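Open Lab Day at Litine: What I Saw and What I'm Stealing for My Project

Last updated 11/16/20
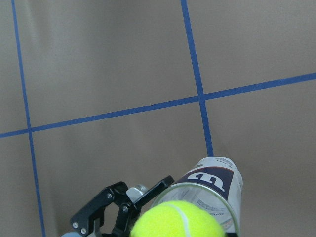 My project this term is on how robots deal with things people don't usually build robots for, so when our instructor said Litine was opening up its lab for an afternoon I signed up before she finished the sentence. I figured it would be a lot of slides. There were slides (13 of them, and I have notes on maybe four), but most of the time we got to stand behind a rope and watch the arms work. The station I stayed at longest had blue tape laid across the floor in a grid, and the gripper there had a Wilson tennis ball can, tipped so the open end pointed down, with a bright yellow-green ball sitting partway out of it. I must have watched that can go up and down for half my visit!

The person running the station was Gunhild Hjaltested, and she was really patient with us. I asked why tennis balls and she said a ball in a tube is a nice mix of annoying problems. The can is slick and round, so the fingers have to squeeze enough to keep it from spinning. The ball is fuzzy and drags on the inside of the tube. And once it's out, it rolls. She told us her group had logged over 400 tries since June and still argued about what should count as a good one. If the ball comes out and ends up in the wrong square, did it work? They score that as a half, which I thought was kind of funny, but I'm going to copy it for my own score sheet.

Other stations, quickly:

Rultness was a sorting demo with mixed bolts. Fast and loud. The guy there said they aim for 1,000 parts a shift and I didn't get to ask how long a shift is, so don't quote me.

Bright was the software table. You could drag a little arm around on a screen and see the joint angles change. I bent mine into a pretzel and it gave me a warning, which was fair.

Plindham was supposed to be a two-arm folding demo but it was down for the afternoon, so we just got a talk. I'd like to go back for that one.

What I'm changing in my project: I had planned to test my gripper on wood blocks only. Now I want to add one round thing and one thing with another thing inside it -- probably a jar with a sponge. I'm also going to tape off my table into squares so I can write down where stuff lands. My test count stays at 80, split between the three objects, and I'll use the half-point rule.

Still open: I don't know how hard my gripper squeezes. Gunhild suggested a cheap kitchen scale between the fingers, so that's next week's job.

6 comments | 22 shares

Related
Gripper Build Log, Part 2: New Finger Pads
Picking Test Objects on a Student Budget
Notes from the Spring Project Fair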